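Mugs, spoons and a white table
Posted in August by the author of Plisia
14 comments | 71 shares

The table in the back room has been giving me trouble since we moved to Onby. It is a very pale grey, nearly white, and it shows everything. A ring from a cup, a smear of milk, the brown dot left by a teaspoon. I wipe it down in the morning and by eleven it looks as if a family of six has had breakfast on it.

I work at that table most of the day, so the coffee comes with me. For years I used whatever mug was nearest the front of the cupboard, and the cupboard was full of them. When we packed up the old house I got rid of most. The ones that stayed had to pass a simple test, which was whether I would pick them out if all the others were clean. Not many passed.

The dark grey one did. It is ceramic, a bit rounder in the belly than lower down, and cream inside. I like a pale inside on a mug because you can see how strong you have made the coffee. With a black interior you are guessing until you taste it. The handle is short and thick and takes two of my fingers, which is enough. I have had mugs with great big handles that caught on the tap every time I washed them up.

It came from Prendergast, the kitchen shop on the corner by the old bus station in Prarnotlow. They were closing down a line and had a shelf of odd ones. I went in for a colander.

The spoon is a separate matter. I stir my coffee even though I don't take sugar, only because I have always done it, and then I have a spoon with coffee on it and nowhere to put it. I have tried leaving it in the mug, but it swings round and pokes me in the cheek. I have tried a saucer, but then the saucer is in the way of the keyboard. A folded piece of kitchen roll works for one day and looks dreadful by the second.
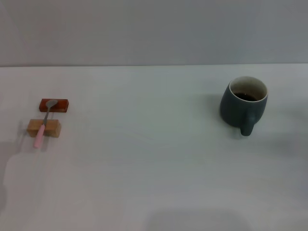

Two little blocks of wood do the job better than any of those. The spoon goes across the pair of them, up off the table, and whatever drips has to find its own way down. You can move them closer together or further apart to suit the spoon. A long-handled one wants a wider gap or it tips. They weigh next to nothing and when I need the space I put them in the drawer with the pens.

I did look at proper spoon rests before settling on this. Most of them are made for a hob and a wooden spoon, so they are the size of a small plate. The smaller ones were mostly shaped like leaves or cats. I am sure they are fine, but I didn't want one.

The wood will stain in time. Bare wood and coffee always end up that way. I thought about a coat of oil, and I may still do it, but they are only offcuts and I can get more. If you try the same thing, rub the edges with a bit of sandpaper first - splinters near a drink are no good to anyone.

As for the table itself, I have stopped using the spray cleaner. It left streaks that I could only see with the blind up, and then I could see nothing else. A cloth wrung out in warm water and a drop of washing-up liquid, then a dry tea towel straight after, gets most of it. Old coffee rings need a paste of bicarb left on for a few minutes. I don't scrub at it. I did that on the last table and took the shine off a patch the size of my hand.

Next job is the shelf over the sink, which is still full of jars from the move. Half of them haven't got lids.

Filed under: home
838 views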